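Soda Water Season

I have been waiting all year to write this one. August is soda water month in our house, and I'm ridiculous about it. Some people count down to football or pumpkin things. I count down to the part of summer when it's too hot to drink anything that isn't fizzing, and I get to drag the good glasses down from the top shelf and fuss over ice like I run a hotel bar.

It started with a dinner at Kamol's. Kamol Chantharasri lived two doors down from us at the old apartment, and he cooked on his balcony on a little burner that I was always sure would set off somebody's alarm. The food was wonderful (I still think about the pork), but what I went home talking about was the drinks. Every person got a tall glass packed with ice, a small bottle of Chang soda water next to it, and a plate of cut limes to share. You poured a bit, you squeezed, you drank, you poured a bit more. I had grown up with big plastic bottles of club soda that were lively for one evening and sad by the next morning, so having my own little glass bottle felt like the fanciest thing in the world!

Kamol thought this was very funny. He said it was just soda. Then he gave me two bottles to take home, and I lined them up on the windowsill like trophies.

Anyway, we live across town now, and my soda shopping is a proper outing. There's a grocery called Sundano near the bus depot that has one narrow aisle for drinks, and on Wednesday I got there right after they opened and filled the whole bottom of the cart. The man at the register asked if I was having a party. I said yes, which was more or less true, if two adults and a bowl of peanuts is a party.

I love everything about a glass bottle of soda. I love the weight of it, and the clink in the bag, and the tiny pause before the cap lets go. And I love the label on this one more than is reasonable. Two elephants facing away from each other with a gold tree sort of thing between them, green and gold stripes swooping around the glass – it looks like it should be holding something much more important than water.
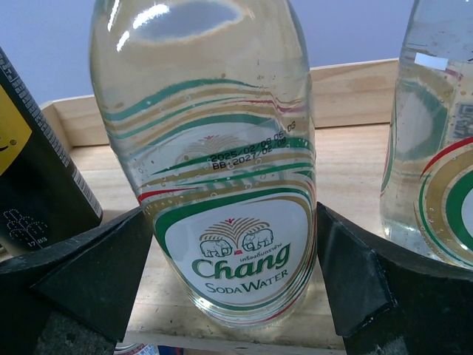

So, how I like to drink it. The bottle goes in the fridge the night before, at the back, where our fridge is meanest. I don't bother with the freezer anymore after an incident I'll spare you, except to say that I was finding glass behind the peas until Christmas. The drinking glass goes in the fridge too if I remember. Then lots of ice, big pieces if I have them, all the way up to the rim. Small ice melts before you've sat down.

Lime comes first, always, squeezed right over the ice, and then I drop the squeezed piece in as well. A pinch of salt if it's been a yard work day. Pour slowly down the side. Don't stir! I know everybody wants to stir. One lift of the ice with a long spoon, from the bottom, and leave it alone.

My other favorite is what we call the Biswas, after the family who ran the lunch counter under my first office. Theirs had crushed mint, black salt, a little sugar and roasted cumin, all mashed in the bottom of a steel cup with soda poured over the top so it foamed up like a science fair. Mine has never been quite as good as theirs, and I think I'm too timid with the cumin. I made it three times last week anyway. If you've never had something salty and fizzy on a hot afternoon, please go do it today, it's wonderful.

The one that surprised me this year was plain old iced coffee. Mirsad Stan, who I used to share a desk with and who has opinions about coffee that could fill a library, told me to pour cold soda over ice and then add a shot of espresso on top, slowly, with a strip of orange peel. I made a face at him. Then I tried it on Saturday morning and had to go sit on the back step for a while to think about my life. It's bitter and bright and gets this pale foam on top, and you want to go slow with the pouring or it'll climb right out of the glass and across the counter. Ask me how I know.

I keep the empties, too. I rinse them, let them dry upside down in the rack, and use them for single stems – a bit of dill that's gone to flower, one zinnia, whatever the yard is giving away. There are 41 on the shelf in the garage, and my husband would like it known that he has seen them. A few are going to my sister for her porch.

Next weekend I want to try a ginger syrup with a little tamarind in it. I've got the ginger. I still need the tamarind, so it's back to Sundano for me, and I suppose I'll check the drinks aisle while I'm there.

3 comments

Dottie R.
The salty lime one is what my mother-in-law makes and I'd forgotten all about it! Had one on the porch tonight. Do you use regular table salt or the flaky kind?

> Just regular, a tiny pinch. Flaky sits on top of the ice and you get it all in one sip!

porchlight68
Tried the espresso thing. It did climb out of the glass. Making another one tomorrow.

Kamol
It is still just soda. Come over, I have a new burner.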